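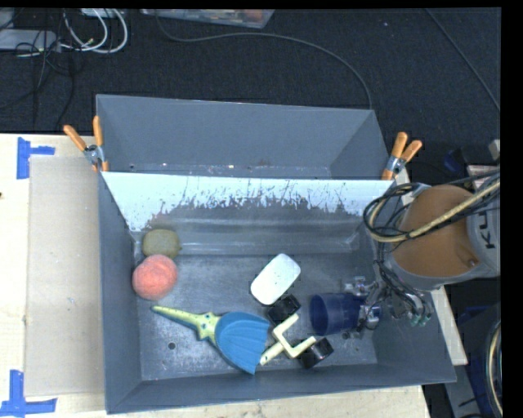 A gripper at the base end of a blue cup, toy scoop at front, orange clamps on duty.

There is a shopping trip at the bottom of every clever machine. I have made several of them for ours, usually on a Saturday, pushing a trolley down the bargain aisle and judging plastic cups by how annoying they would be to pick up. The cashier has stopped asking whether I have grandchildren.

Our outfit, Lastel, gathers grasping examples. An arm reaches into a bin, takes hold of something or fails to, and the attempt is written down for a learning system to chew on later. The set we are building goes by the name Flimomwood, which sounds like a housing estate and has roughly the glamour of one. At last tally it held 2148 attempts. Of those, 651 are labelled as failures, and I would like to put in a word for them.

The fashion in our trade is to throw the failures away. Troneck, whose software we use for sorting the records, comes with a tick box for exactly this, and it is ticked when you open the program. The argument is that a learner should copy good behaviour, the way a child should be kept away from certain uncles. Fair enough if all you want is a tidy demonstration. But a machine that has only ever seen cups come up nicely has a very rosy view of cups. It doesn't know that one lying on its side can roll, or that a ball in a corner has two walls for bodyguards. When it misses, it carries on with great dignity, holding air.

I feel the same way about the objects. Catalogues will sell you a lovely set of test shapes, all matching, all the colour of porridge. I would take a toy scoop with a blade like a scallop shell over the lot. It has a thin end, a fat end and ridges, and there is no obviously correct place to grab it. People's kitchens and sheds are full of things like that.

Then there is the furniture. Visitors expect something from a space program and find two grey bins held together with spring clamps, and blue tape marking spots on the table. I used to be embarrassed by this. Now I think the tape is the most scientific thing we own. If the table gets bumped in January and the bin creeps sideways, every example after that is telling a slightly different story from every one before it, and no amount of computing will own up to it on your behalf. A roll of tape costs less than lunch.

The Alaoui method, for those who follow these quarrels, would have us do the whole job in simulation. I've tried it. The simulated cups are beautifully behaved, and they never go under the bench. We ran both kinds of training for 6 weeks and I came away liking the simulator more than I expected, mainly for warming up. I would still want the real bin afterwards, scratches and all.

So I have unticked the box, and the 651 are staying in. Two of them are my own fault, for leaning on the table.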